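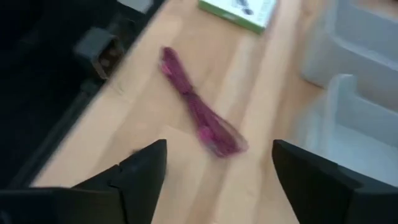 Home Boards Facilities and Supplies Search Register Log in

Storage and bundling of magenta leads after the Gedar building move

Records_Desk_Gedar
Posted 16 Jun 2026

Colleagues at all sites are asked to review the following before the supply cupboards are restocked.

The inventory carried out at Gedar recorded 477 loose leads across the ground floor. A large share of these are the magenta type. They were received from the former Hidaritz office in mixed condition: some were folded and tied at the middle, some were coiled, and a considerable number had been placed in cartons with no tie at all. Separating the last group occupied two members of staff for most of a working day.

The Supplies Office proposes the following practice for magenta leads:

Fold the lead into a long, flat bundle.
Secure it once at the middle with a reusable tie.
Tuck both connectors inside the loops so that they do not catch on neighboring bundles.
Place the bundle in a translucent white bin with the other leads of the same color.

Comments are invited through the end of June. Sites that already follow a different practice should describe it in this thread and should not change it in the meantime.

Hidaritz_Stores
Reply 1

The Hidaritz stores team supports the use of translucent bins. We used solid gray cartons for several years, and staff regularly opened every carton on the shelf to find one lead.

We do not support the third instruction as written. When both connectors are tucked inside the bundle, a person looking for a particular connector type must undo the tie in order to check it. Our practice has been to leave one connector outside the loop at the same end each time. The bundle can then be identified without being opened.

We also request that the size of bin be specified. The shallow type was ordered for our site in error and a folded bundle of any length stands above the rim, which prevents the lid from closing.

Records_Desk_Gedar
Reply 2

The comment on bin size is accepted. The deeper bin will be named in the next draft.

With regard to connectors, the instruction was written after damage was found on leads that had been stored with the ends exposed. The small locking tab is the part most often broken. A connector that lies within the looped section has some protection from the strands on either side of it. The Supplies Office would need to see how the Hidaritz practice avoids this before amending the text.

ong_annex_supplies
Reply 3

Writing on behalf of the Ông annex. Our concern is with the second instruction. A single tie at the middle, pulled firmly, produces a narrow pinched section, and the cable on each side spreads outward. One strand frequently escapes to form a wide outer loop. In a full bin these outer loops pass through one another, and lifting one bundle brings up several more.

The annex uses 3 ties on any lead longer than a desk width: one near each end and one at the middle. This takes longer. It has, however, removed the problem described above, and bundles can be stacked on their sides.

We would add that a tight tie is not good practice for the cable. The tie should hold the bundle in shape and should still turn when moved with a finger.

fedenier_frontdesk
Reply 4

The Fedenier front desk does not have a supply of ties sufficient for three per lead. We hold around 30 in the drawer at present and they are also used for the meeting room equipment. If the annex practice is adopted, each site should receive additional stock first.

May I also ask whether folding is required at all. Staff here were trained to coil. A coil hangs on a hook, it takes no bin space, and it can be used immediately. A folded bundle keeps its creases for some time after it is opened and does not lie flat behind a desk.

Hidaritz_Stores
Reply 5

In response to Fedenier: coiling was considered when the present Hidaritz shelves were installed. Coils are satisfactory where there is wall space for hooks. Neither Hidaritz nor the annex has such a wall in the supply room. In a bin, round coils leave gaps at the corners and fewer leads fit.

The point about creases is fair. Our leads show it at both ends of the fold. A looser, rounded fold at the end is preferable to a sharp one, and the draft should say so.

ong_annex_supplies
Reply 6

The annex agrees with the rounded fold. We ask that flat ribbon leads be excluded from this procedure altogether and dealt with under a separate heading.

network_room_2
Reply 7

The network room requests that sites not discard the existing color separation. Magenta has been used in our cabinets for links between floors, and the other colors have their own uses. During the move, magenta and red leads were placed together at least twice. Under the lighting in the Gedar corridor the darker magenta leads are easily taken for red, particularly when the strands are packed close together. The molded connector is normally a brighter pink and is a better guide than the cable itself.

For this reason we favor the Hidaritz position that one connector should remain visible.

Records_Desk_Gedar
Reply 8

The network room has raised a matter that the Supplies Office had not considered. The following compromise is offered for comment: both connectors to be placed inside the looped section, with one of them facing outward so that its color and type can be seen through the loop. No connector is to project beyond the end of the bundle.

Regarding ties, the cost of three per lead has been calculated for the full stock at all sites. With 2,477 leads on the combined register, the number of ties required would be considerable, and the current supply budget does not provide for it. The Supplies Office therefore maintains the single tie as the general rule. Sites may add further ties for long leads at their own discretion and from their own stock.

ong_annex_supplies
Reply 9

The annex regrets this decision. A rule that permits a better practice only where a site pays for it will in effect leave the matter as it stands. We will continue with our present method and ask that leads sent to us from other sites be tied in the same way, or that the receiving staff be allowed time to retie them.

fedenier_frontdesk
Reply 10

The outward-facing connector is acceptable to Fedenier. We tried it this morning with the leads from the reception desk. Short leads present no difficulty. On the longest lead the connector slipped back under the strands when the bundle was set down, and it had to be placed again after the tie was fastened. It may be useful for the instruction to state the order: fold, tie, then position the connector.

A separate question: should the bins be labeled on the lid or on the front? Ours are stacked, and a lid label cannot be read on any bin except the top one.

Hidaritz_Stores
Reply 11

Front, on the narrow side. Labels on the lid also travel with the lid, and lids are exchanged between bins more often than one would expect. Two of ours currently carry the wrong description for that reason.

Hidaritz can accept the compromise on connectors on the condition that damaged tabs are recorded at each site, so that the two practices can be compared at a later date.

Records_Desk_Gedar
Reply 12

The order of steps suggested by Fedenier will be included, together with the front label and the rounded fold. A column for damaged tabs will be added to the register.

The request from the Ông annex concerning leads received from other sites remains open. Sites that send leads to the annex regularly are asked to state here whether they could apply the additional ties before dispatch.

network_room_2
Reply 13

The network room sends leads to the annex and can apply the additional ties, provided that the annex returns them with the next delivery. Our previous ties did not come back.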